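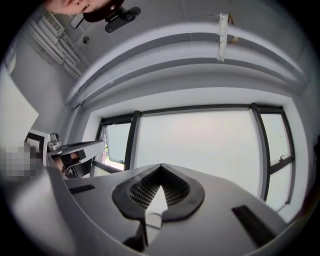

Hand-held gripper: mesh inside the rubber pad, how to clean it?

Rodrigo Zabala
Gray plastic housing, black V-shaped pad, perforated mesh set into the pad, white pointed tab in front. The Kedum sheet says to service the mesh every 200 hours and gives no method. Does the pad have to come off?

Gunvor Westerberg
No. Leave the pad in place. Power down, then use a dry soft brush, working from the point of the V outward. Keep liquids away from the two recesses in the housing. Inspect the tab while you are there – if it rocks, replace it before the next run.

Dušan Lazarević
We do ours every 100 hours. Compressed air is quicker but I bent a mesh that way in June.

Agnes Lunde
same issue, following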